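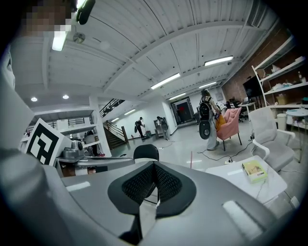
Tilda Brecken
Workshop technician, Jekuvley building, upper floor

August, 4:40 pm

Finally got to the lighting today! I've been putting this off since spring, mostly because it means walking up and down with a meter and a clipboard while everybody else is trying to get on with their work (sorry, all). Writing it down now while I can still read my own pencil.

First thing, for whoever picks this up after me: the fluorescents don't all hang at the same angle. The one in the center is off at a slant compared with what you'd expect, and the row carries on down the room toward the stairs, so if you're working from the old floor plan you'll get muddled, like I did. I gave up on the plan and sketched my own on the back of a Dirkus delivery note, using the long white beam as my reference line. Much easier. The sketch is clipped inside the back cover of this notebook, please don't recycle it.

Readings, taken at bench height with the Sirovus meter, blinds down:

Middle bench: 800 lux. Very happy with that. I could thread a needle there.
Top of the stairs: 69 lux. Not happy with that at all, and I took it twice to be sure, then went and had a coffee and took it again. Same number.

I'd always put the gloomy feeling by the stairs down to my own eyes. There's a fluorescent over the stairwell area and a small one near the far wall, to the left of the stairs, so it isn't as though we forgot that end. But the small one really is small, and by the time you're standing where you'd put your foot on the first step you're in your own shadow. Anyone carrying a box is going to be guessing. My vote is for a bigger fitting at the far wall, and I'd like it before the evenings get dark again.

The two round recessed downlights in the lower ceiling are on their own switch, by the way. I spent a silly amount of time flicking the wrong one. The switch now has a bit of green tape on it. They're nice and warm to sit under, but if you're matching colors, don't do it there! I held a paint card under them and then under the tubes and would have sworn it was two different cards. The Dirkus replacement tubes say 90 for color rendering on the box, so once those are in, the middle bench should be the place for anything where color matters. Until then take it to the window.

The ceiling. It's white and corrugated, and it collects fluff like you wouldn't believe. I ran a dry duster on a pole along one stretch next to the beam and brought down enough to stuff a small cushion. Next time I'm covering the benches first (I spent the half hour after that wiping them). I'd guess it also costs us a little light, a dusty white ceiling not bouncing back what a clean one does, but I haven't measured before and after so don't quote me.

Log of hours on the tube circuit reads 1,711 since the last reset. I've no idea who reset it or whether they changed any tubes at the time. I've started a new line in the log with today's reading so at least we know from here on.

Still to do:
Ask Đào Electrical for a price on the far wall fitting, including the stair side
Clean the rest of the corrugations, benches covered
Repeat both readings after dark, since the blinds do leak a bit
Find the tall stepladder. It was by the sink and now it isn't

The meter is back in its case in the top drawer, with a fresh battery. Old battery is in the tub by the door.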